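Semi-active suspension and the hill behind Dreltwood

19 November 2022

I finally got a day on the new Henao middleweight, the one with the electronic suspension, and I've been putting off writing it up because I don't want to sound like the guy who thinks everything went wrong after carburetors. I like ABS. I like traction control on a cold morning in November. But I had the bike for a full day, I rode it back to back with my own, and I still can't tell you what the extra money buys.

The sales line is that the damping reads the road and adjusts before you feel anything. Fine. The road behind Dreltwood is a good place to check that, with patched concrete at the bottom, a smooth climb, then a long bumpy right-hander that has scared me more than once. I did the loop in Sport, in Road, and in the custom setting the dealer was so proud of. Sport was hard. Road was a bit less hard. Custom felt like Road with a different color on the dash.

My own bike has a Prasano shock I bought used and had rebuilt for 562 dollars. It has a knob for preload and a screw for rebound. I set both two years ago and haven't touched them. Over the same right-hander it moved around a little more than the Henao, I'll give it that, and then it settled down and went where I pointed it.

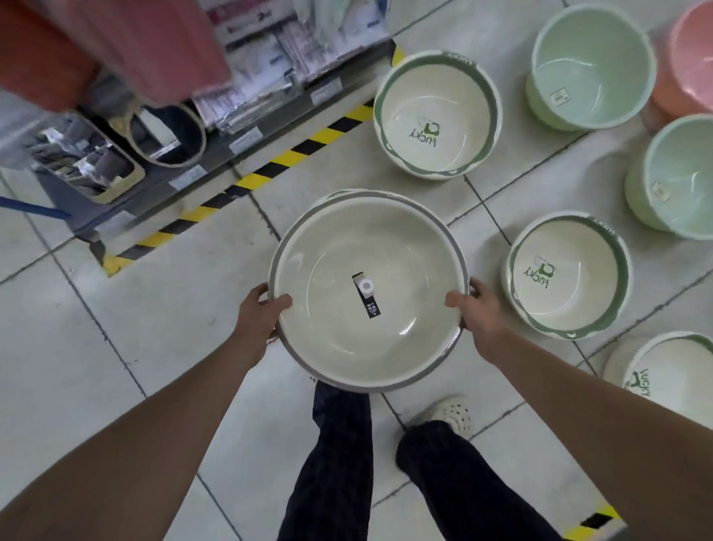 The option pack with the suspension adds 1668 dollars to the price. You also get a quickshifter and heated grips in there, so it's hard to say how much of that is suspension, and I suspect that's how they want it. The dealer couldn't split it out for me. He did tell me the lap times were better. Whose lap times, and on what tires, he didn't know.

I've read the Vostomura forum threads too, all of them, and I wish people would say how they tested. "Night and day" shows up a lot. Night and day compared to what? A worn-out stock shock with 30 pounds too little preload for the rider? Half of those bikes had new rubber put on the same week.

What does it cost to fix when it's out of warranty? I asked that as well. There was a pause, and then a number for the fork side only, 1203 dollars before labor. The rear has to be ordered, so no price. My rebuild guy can't open them and doesn't want to.

Things I did like: the seat, the brakes (really good brakes, lots of feel at the lever), and the mirrors, which show something other than my elbows. The engine is smooth from low down. If they sold it with plain adjustable forks and those same brakes I'd be a lot closer to signing something.

The dealer says I can have it again for a weekend in the spring. I'll take him up on it, and this time I'm checking the tire pressures myself before I leave the lot.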